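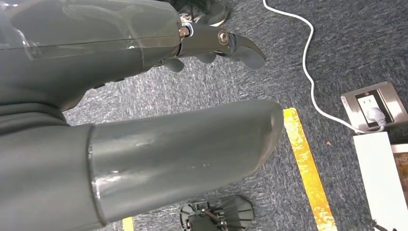 14th September, demo floor, planner and timestamps

In by eight. Oana had left the overnight log from Gustley on the shared drive with a note saying "read from the bottom." Did that. The planner had thrown the same warning over and over, start state in collision, left forearm against torso. 374 lines of it and then the run ended without a plan. Nothing was touching anything. The collision model for the forearm still has the padding I put on it in February, when we had the older mount and I didn't trust the joint offsets. I had meant to take it out in spring.

Cut the padding to 2 mm on the forearm and left the torso as it was. Replayed the log against the new model and the warnings went away. Ran the arm down low over the carpet at quarter speed, then half, with Ho-yin on the stop button. Fine at both. The low pose is the one I worry about because the two limbs end up close together and the wrist camera sees mostly ourselves. The self-filter is supposed to take our own links out of the depth image before it gets to the obstacle map. It does all right with the matte gray. With the shiny shell it leaves streaks, and the map grows a thin wall along the arm that isn't there. I've seen it plan a huge detour around that wall.

Tried three things for the streaks. Growing the filter mask by a few pixels helps but eats the gripper tip, which we need. Dropping any point seen in only one image helps too and costs a bit of delay. Turning down the exposure did nothing I could measure. Went with the second one for now. Mylene thinks we should fix the mask per link and leave the rest alone, and she's probably right, but that means a config file for each arm and I don't want to write that this week.

Also noticed the floor tape coming up as an obstacle again. It's a yellow stripe on carpet, it has no height, and the map still wants to put a ridge on it when the light is strong. Added a floor band to the filter, anything under 2 cm is ignored. That also means a cable on the carpet is ignored. Wrote that down in the issue so it doesn't get lost. The arm has no business that low anyway, but the base does drive past there.

Lunch late. Oluwatosin called from Tremberg and wanted to know if Zindthorpe could take the new planner tomorrow. Told her not before the timing thing is sorted out. She asked what the timing thing was and I realized I hadn't told anyone outside the room. Sent her a paragraph.

The timing thing: the camera stamps its images when the driver receives them, and the joint states get stamped on the controller. The offset between the two was 64 ms this morning. At slow speeds you don't notice. At half speed the gripper thinks the target is behind where it is and corrects, and then corrects back, and you get that little shiver before the grasp. I had blamed the gains for it. Spent most of last week on the gains, which were fine.

Jomar took that over after lunch. He worked at the table so he could edit and look up at the gripper without walking back and forth. His version waves the wrist slowly in front of a fixed card, fits the image motion to the joint motion, and reads off the offset. Simple, and better than my idea, which needed an extra signal line. First fit was bad because the card was too plain. Second one converged.
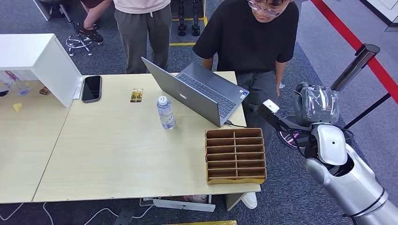
Jomar on the laptop, with the cardboard organizer in reach of the gripper.

The organizer is the Cabrera test piece. Two columns of six, narrow openings, and the planner has to choose an approach for each one without brushing the divider next door. My cost function likes coming straight down. That's right for the near slots. For the far ones the elbow runs out of room and it picks a twisted posture that is legal and looks awful. Added a term for elbow height with a small weight. Too small, no change. Doubled it and the far slots came out clean in simulation, but one of the near ones now takes the long way. Will tune it with fresh eyes.

One more thing on the slots – perception reports the pose of the whole tray and we compute the slot centers from the drawing. Cardboard isn't the drawing. The dividers lean. Mylene wants to detect each slot on its own, and I said let's measure first how far off we are before building anything. She is going to do the measuring. I owe her a script that dumps the poses as a table.

Logged 106 plans in simulation before we quit, all slots, random start poses. Four failed. Three of those are the same far slot, and the fourth is a timeout I can't reproduce. I kept the seed.

Merged the padding change. Did not merge the floor band, Oana wants to look at it first. Jomar's offset tool is on a branch and needs a name and a README – he says tomorrow.

To do:
script for Mylene
elbow weight, try 1.5 times instead of double
ask Ho-yin if the base has its own check for cables
timeout seed
answer Oluwatosin about Zindthorpe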